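The case for fake flowers

November 20, 2024

Every December the lobby of my building gets a large vase of fresh flowers, and every December they are brown within 10 days. The management company, Flarkton, pays $165 for each arrangement and orders a new one when the old one droops. I think it should stop and buy artificial ones.

I know how that sounds. Fake flowers have a bad name, mostly earned in dentists' waiting rooms in the eighties. They were stiff and shiny and they collected dust. The ones sold now are better. Produra has a mixed bunch for $49 that I walked past twice in the store before I saw the price tag on the stem.

Cut flowers in winter are a strange product. Many are grown far away, kept cold on the trip, and sold to people who will throw them out the next week. I don't think anyone should feel guilty about a bouquet for a birthday or a funeral. A lobby is different. People cross it with their keys out and look at the vase for a second, if they look at all. Blue hydrangeas and red roses do that job perfectly well in fabric or plastic.
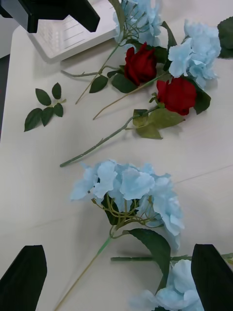
Srivastava wrote back after I sent a draft of this to the tenants' list that plastic flowers are still plastic, and that a bunch thrown out after one season is worse than a fresh one that goes in the compost. I agree with the second half. Artificial flowers make sense only if they are kept for years, washed now and then, and put away in a box when people get tired of them. Flarkton has a storage room. It could start there.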